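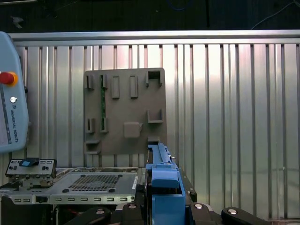
Chapter 6
When the Robot Joins the Bench

At the end of this chapter you should be able to explain which tasks move from a person to a robot when a repair bench is automated, to name two new duties which appear in their place, and to discuss why the same change can be felt in different ways by two people on the same shift.

6.1 The case of Lorno

Lorno is a company that takes back used office computers, opens them and sorts the parts. Before the change, 29 people worked in the disassembly hall at Cledberg. Each person had a bench, a screwdriver and a box for every type of part. A good worker knew from the sound of a plastic latch if it was open or only half open. This kind of knowledge was not written in any manual.

Then the company bought its first robot cell from a supplier, Vullard. In the first plan the robot would do the full job, from the closed case to the sorted parts. This plan was changed after one month. Cases come in many models, and some of them arrive bent. The robot was given a smaller job: to handle the drives and the plastic cages which hold them. Opening the case stayed with the people.

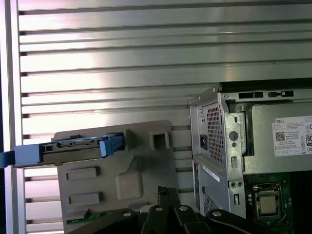
Figure 6.1 The gripper with a beige plastic bracket and a drive carrier, next to an open Dell desktop tower.

Please note how the work is now divided. The handling of the bracket is a task for the machine. The decision that a tower is good enough to enter the cell is a task for a person. We call the first one a handling task and the second one a judgment task. Most jobs in a workshop are a mix of both, and this mix is what automation changes first — long before it changes the number of jobs.

At Lorno the workers also received duties which did not exist before. They teach the robot its positions with the pendant. They decide when a stop is serious and when the cell can simply be started again. In the first weeks many of them disliked this. One worker wrote in the staff survey: "Earlier I was tired in my hands. Now I am tired in my head." Another worker on the same shift, with 50 towers to open before the break, wrote that she would never go back.

The training program, called Oda, was held in November. It took 80 hours for each person, and it was paid as normal working time. Keep this detail in mind, as we come back to it in section 6.4 when we speak about who carries the cost of learning.
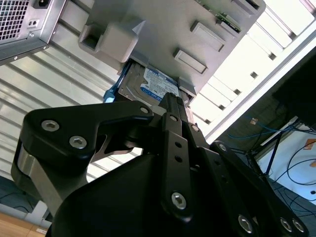 6.2 Handling tasks and judgment tasks

A handling task has a known start, a known end and a part which is always in the same place. If one of these three is missing, a person must help. Let us take a drive in its bay. When the cage is a known model, the path of the gripper can be taught one time and used again for 1000 towers. When the cage is broken, the taught path is of little use, and somebody has to look inside and choose what to do.

Before you continue, write down five tasks from a job that you know well. Mark each of them with H or J. If you cannot decide, divide the task into smaller steps and try again.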